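Feb 10, 2025

So I did my first round of annual reviews as a manager, and I have thoughts. Get coffee.

Quick background if you're new here: I moved up to team lead at Workham last July. Before that I was on the receiving end of reviews for years and complained about every single one (sorry, Geert). Now I have a team of my own and a form with 34 boxes on it. Thirty-four! There's a box for "ownership" and another for "accountability" and I still couldn't tell you which is which.

My old boss, Geert Mertens, had one piece of advice when I called him in a panic: write down what you remember about each person before you open any of your notes. I did that on a legal pad at my kitchen table, and it was pretty embarrassing. For one person on my team I had almost a full page. For Sihan Ding I had two lines, and both of them were from the last month.

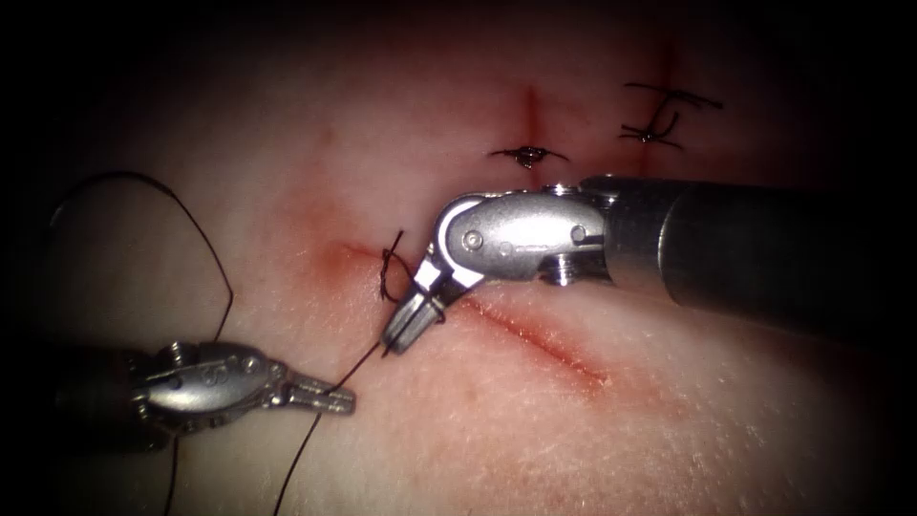

Then I went back through my calendar and my emails, and Sihan had done a ton. She took over the Nulier account when it was a mess, she rewrote the handoff sheet we all use now, and she trained both new hires while I was out with my back. I just hadn't written any of it down, and she's not the type to send you a message every time she finishes something. The person with the full page sends me a message every time he finishes something. (You know who you are, and please keep doing it, I like them!)

I ended up rewriting her whole review. It took me two evenings and I was late for my sister's birthday dinner, but I felt a lot better handing it over.

The meetings themselves were fine, mostly. I talk too much when I'm nervous, so I spent the first ten minutes of Cirilo's going on about the scoring scale while he sat there very politely. Finally he asked if he could just read it. Fair enough! Now I send the write-up the night before and we use the time to talk about what they want to do next year. 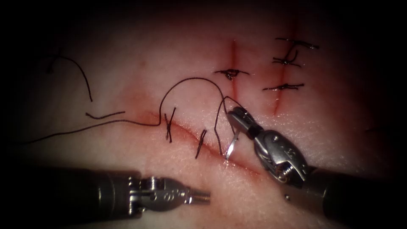
Practice pad with stitches across three incisions.

What I'm changing: I've started a plain document with a heading for each person, and I add to it when I clear out my inbox before going home. Sometimes it's a full paragraph, sometimes it's "good call on the Troren invoice" and that's it. I've kept it up for two weeks so far, so check back with me in July.

I'd also love to get rid of the scores, but that one's above my pay grade. I did ask. I was told the comment box could go up to 200 words, so I guess that's a win?

If you manage people and you have a system that works, leave it in the comments. I'm still figuring out what goes in "ownership."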